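Sorting Cans and Cups for Curbside and Drop-Off: Frequently Asked Questions

Savitwood residents, updated March

Do I need to rinse drink cans?
Empty them fully. A quick rinse is recommended in warm months but is not required. Cans with more than a mouthful of liquid left are pulled at the Feluddale transfer station and counted as residue.

Should cans be crushed?
No. The sorting line at Feluddale separates containers partly by shape, and flattened cans can travel with the paper. Leave the can as it is. The pull tab may stay attached.

Are paper cups recyclable with cardboard?
No. Most paper drinking cups have a thin plastic lining. They go in the gray-lid cart, without lids or straws. Colored cups are handled the same way as white ones.

Can I put cans inside cups to save space?
Please do not. Nested items are treated as a single item on the line and usually end up as residue. Take the can out of the cup and place each in its correct cart. The yellow-green cup has a can at the bottom and would need to be separated; the gray cup and the upright red soda can could go out as they are. 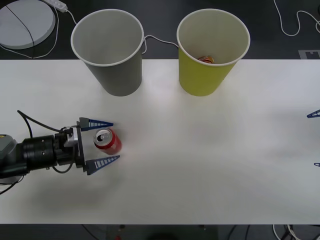

What is the size limit for containers?
Metal drink containers up to 2 liters are accepted at the curb. Larger metal containers go to the drop-off site.

Can I bring cans in bulk?
Yes. The drop-off site takes up to 500 cans per visit from households and 600 from registered clubs. Bring them loose in an open box. Tied bags are not accepted.

Which cups are accepted at the drop-off site?
Unlined paper cups only, stacked with other paper cups. If the inside has a glossy surface, assume it is lined. Agudelo brand compostable cups go in the food waste cart.

Where do I report a missed pickup?
Use the Nullel account page and select form 1357. Leave the cart at the curb until the report is closed.

Comments (3)

tinlid: Does the tab rule apply to soup cans with a ring pull? Mine come off completely.

Site editor: Place the loose lid inside the empty soup can and pinch the top. This is the one exception to the nesting rule.

maple_row: The 500 limit should be on the sign at the gate. I had to take a box home.

Related questions
Glass jars and lids
Foil trays and baking pans
Cart sizes and replacement
Holiday pickup changes

Contact Savitwood Waste Services | Copyright Savitwood | Back to top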